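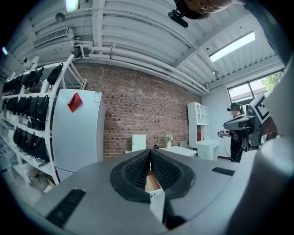 Gripper comparison gallery, Hestudo workspace

Posted 2025-02-23 by Lutz Hagedorn

We have been trying out hand-held grippers at Hestudo since October, and people keep asking what the work looks like day to day. This page collects pictures from the comparison, with short notes on what we have learned. The full write-up with the tables will go on the Floris project page once Hlongwane has checked the numbers.

The three setups we compared are the Ceka finger set with the stock pads, the Ceka set with softer pads we cut ourselves, and a VR headset with controllers, used without any gripper in the hand. Everyone who took part did the same 53 household tasks with each setup. Most of the tasks are small: put a pen back in its holder, shut a drawer, pick up a tissue, move a cup from one table to another.

Pads and fingers

The pads have a textured face with small perforations, and the fingers close to a narrow V. Thin things like card and paper sit well in that V as long as you come at them from the edge. Flat on a hard floor is another matter. With the stock pads, people often needed a second or third try to get a sheet of paper up, and a few gave up and slid it to the table leg first.

The softer pads did better on paper and worse on anything heavy. They also wore faster. We changed them after 1,000 grasps, and by then the corners had started to round off. The stock pads were still fine at 1,210, when we stopped counting.

Headset and controllers

The headset setup was the quickest to learn. Most people were working at a normal pace within 5 minutes. The complaint we heard most was neck strain, followed by the cable. You feel it every time you turn around, and with two people working in the same room you have to agree on who stands where before you start.

Drawers with two grippers

Drawer tasks took the longest to get right. The gray fingers open wide enough to go in around a soft item, but the body of the gripper is bulky, and in a shallow drawer it meets the side panels before the fingers get to the bottom. Coming in at an angle with one hand helps.
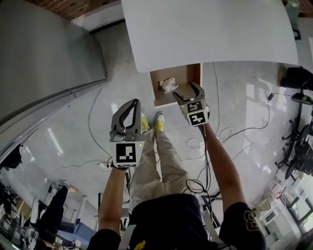
A crumpled tissue is one of the easier things to take out of a drawer, and we used it as the warm-up. Keys and coins were the hard ones. Left-handed users also asked for the cable to leave the gripper on the other side, and Ceka has told us the next housing will allow it.

Markers

The printed markers need to stay in view of a camera for tracking to hold. We lost tracking most often when someone turned the wrist all the way over or worked with one hand directly above the other. Matte prints gave us fewer dropouts than glossy ones under the ceiling lights, so we have reprinted the whole set.

Still to do

We want to repeat the drawer tasks with a shorter finger, and run the paper tasks again with a new pad from Floris that is stiffer at the tip. If you have used the Ceka fingers for similar work and have pad wear figures to share, please write to Lutz at the Hestudo office.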